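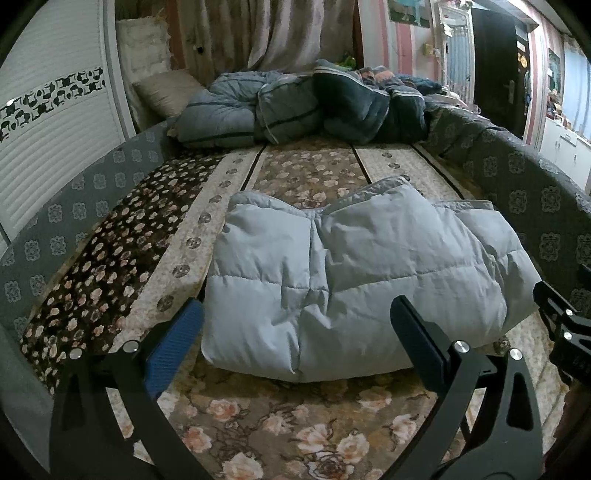

# Is a "100 nights" quilt trial ever worth it, or should I just wash the old one?

**posted by mothwing_622**

I have a quilt that's six years old and has gone flat in the middle. The stitched channels still hold, but the fill has crept out toward the sides and I wake up cold in a stripe across my knees. I was ready to replace it. Then I started reading the sales pages and got annoyed.

Brandes wants me to believe their fill "never migrates." Pranedby has the 100-night trial, and you have to read down to the bottom to learn that the quilt must come back unwashed, in the original bag, with return shipping on you. Who keeps the bag for three months? Ondorley says theirs is good for 50 washes and doesn't say what happens at wash 51, or what they mean by good.

So before I spend anything:

- Has anyone revived a flat polyester quilt by washing it, and did it last longer than a week?
- Does the weight printed on the label tell you anything about warmth?
- Did anyone here return one on a trial and get all their money back?

I have a regular top loader with a center post and a small dryer. Please don't tell me to buy a cover. I have a cover.

---

**lintfilter**

Washing helps a little if the fill is matted. It does very little if the fill has moved, and yours sounds like it has moved.

I wouldn't put it in a center-post machine at all. Mine wrapped around the post and tore two channels open at the seam, and after that it was a pillow with ambitions. Take it to a laundromat and use the biggest front loader they have. Half the detergent you think you need, cool water, extra rinse. Then dry it on low for much longer than seems reasonable. Stop every half hour, pull it out, shake it hard from one side, turn it, shake it from the other. People swear by tennis balls. I've done it with and without and I couldn't tell you which was which.

Before you pay for any of that, lay it out flat on the floor and run your hand down each channel. If you feel lumps, there's something to break up. If you feel two layers of cloth and nothing between them, save your quarters.

On weight, the label number is only useful for comparing two quilts of the same size with the same kind of fill. A heavy quilt can be heavy because the shell fabric is heavy. I don't trust the "warmth rating" either - every company seems to have made up its own scale.

Never did a trial. The bag rule would have killed it for me too.

---

**porchlight_ida**

just buy the cheap one from Codico, they're all the same inside

---

**second_shift**

They aren't all the same inside, but I'd agree the price won't tell you much.

I did the Pranedby trial last September. I kept the bag. The refund came through minus the return shipping, and minus a "handling" amount I had to ask about in two separate emails. They gave that part back after the second one. So yes, you can get your money, if you have the patience and a closet for the bag.

What I look at now is how far apart the stitching lines are. Wide channels give the fill more room to wander. Boxes hold it better than long rows, in my experience, though I've only owned a handful of quilts and one of the boxed ones went flat anyway. "Never migrates" is a claim I'd want in writing with a return address next to it.

Also, for your cold stripe: try turning the quilt a quarter turn if it's close to square. The thin part ends up running down one side and you sleep next to it. I got another winter out of mine that way. It looks a bit silly on the bed and I can't promise it works with rows, since mine had boxes by then.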